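About Fumolwood

Home / Who We Are / Open Day

Fumolwood is a small robotics workshop that teaches machines to do housework. Laundry, dishes, wiping down, putting away -- the everyday stuff. We started with 5 people and one borrowed kitchen, and we still do most of our work at counter height.

Piyumi Bhuiyan runs the teaching side. She plans the chores, writes the task cards and shows new operators how to guide an arm without rushing it. Veikko Hirvonen looks after the hardware and will happily talk to you about wrist joints for as long as you let him.

Come and see us

Our open day is the part of the year we love most! At the last one, on 22/05/2022, we had 484 visitors through the door, from retired engineers to a whole row of second graders who wanted to know if the robot gets bored. (Veikko's answer was longer than they expected.)

The day is hands-on. You start in the Jayawardena Room, where we run the live demonstrations at our practice counters. An operator takes the robot through a chore at normal speed, then does it again slowly while Piyumi talks through each move. After that it's your turn. Visitors sit down at Nolix, our guiding station, and try moving something from one side of a counter to the other. It's harder than it looks and people get very loud about it, us included.

We also set up simple layouts with household things on them, so you can see what a chore looks like before anyone has started. Some have a lot on them. Others have hardly anything, and those are often the ones that get people guessing.

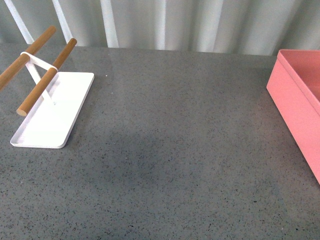
Practice counter with the white two-dowel stand and the open pink box.

By the end of that May we had 3,112 recorded chores in our library, and a few of them were done by visitors -- we label those with a first name if you say yes.

School groups are welcome on weekday mornings by arrangement. Temier, our newsletter, has the next open day as soon as we set it, along with notes from the workshop and Piyumi's chore of the month. Ask for it at the front desk or send us a note through the contact page.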